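Starkitz Gallery: Gathering Examples by Hand

Published 22 April 2020

Welcome to the gallery page of the Starkitz project. On these pages we show how we gather examples for our learning system, which should one day be able to tidy small soft things by itself. The system learns from people. A person does the task with a hand-held gripper, the gripper records the movement and the view in front of it, and later the model tries to find what all these movements have in common.

We are a small team at Besby. The software that reads the recordings is called Manninen, and it was written here during the last two years. The grippers are our own design also. Many visitors of our site asked to see the work itself and not only the charts, so this gallery is for them. Under the heading of each group we give a line or two, and in the middle part a little more, because there are things which I think will be useful for people who want to do the same.

1. The task

Our present task has a simple name, "box of soft things." The person must use the gripper to take soft items out of a box or put them in. The order is free. We do not tell the person which item should be first, and we do not correct the way of holding. If the person changes his or her mind in the middle, the recording goes on.

Soft items were chosen after a long discussion. With a hard cup or a block, a model can do quite well when it learns only the shape. A cloth has a different shape each time. It hangs, it folds under itself, it sticks to its neighbor. For a learning system this is difficult, and for this reason it needs many more examples than we planned in the beginning.

2. The place

We record in ordinary rooms, at ordinary desks and tables. In the first months all examples came from one bench with a plain gray top and very even light. The model became good at this bench and was lost everywhere else. Since August we ask for normal surroundings, with daylight or a lamp or both, and with the usual things left standing where they are.

A patterned table cover is welcome. A window in the background is welcome too, although the strong light from outside makes the exposure harder to set. We ask the person only to check that the box can be reached well from the front, and that no cable lies across the way of the hand. 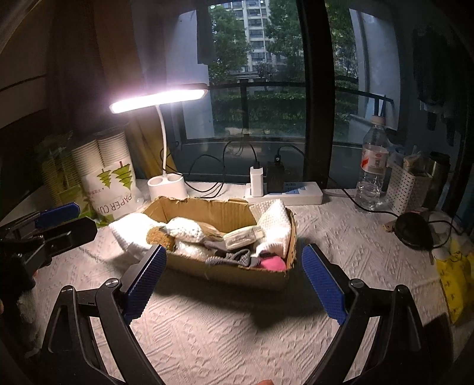 The length of one example is left to the person. Short ones are easier to label, but the long ones contain more of the small corrections which we value very much: the fingers come down, they are a little too far to one side, they go up again and try from another angle. In our early collection we cut these parts away. It was a mistake, and we had to record a large part of it again. Now we keep everything from the moment when the gripper starts to move until it is put down.

3. The fingers

The pads are the part about which we receive most letters. A smooth pad slides on knitted cloth, and a very rough pad pulls the threads. We use a soft pad with a fine pattern, and we change it when the pattern becomes flat. After a change of pads we record a few test grasps, so that Manninen can compare the new ones with the old ones.

The opening of the fingers is also recorded. For thin fabric the person often opens them only a little and pinches the top. For a rolled item it is better to open them wide and come from both sides. Please do not take this as a rule, it is only what we noticed.

4. The items

Any soft household thing can be used if it is clean and light: towels, socks, sponges, pieces of knitting. We like mixed boxes better than sorted ones. White items among other white items are the hardest case for the labels, and we keep a separate list of these examples, under the name Rurkix.

5. The numbers

At the time of writing we have 1177 examples of the box task which passed our check. Almost 500 of them are in the Rurkix list. An example does not pass if the recording has a gap, or if the gripper was not calibrated before the start. A failed grasp is not a reason to remove it.

Each example is looked at by a person before it goes into training. This is slow work, and we rest after every 6 examples, as tired eyes put wrong labels.

6. How to use this page

The gallery may be used for teaching, with the name of the project next to it. The recordings are kept separately and can be requested through the contact form. Please write in your message which task you are interested in and what kind of gripper you have, if you have one. We answer in English, sometimes with a delay of several days.

Back to all galleries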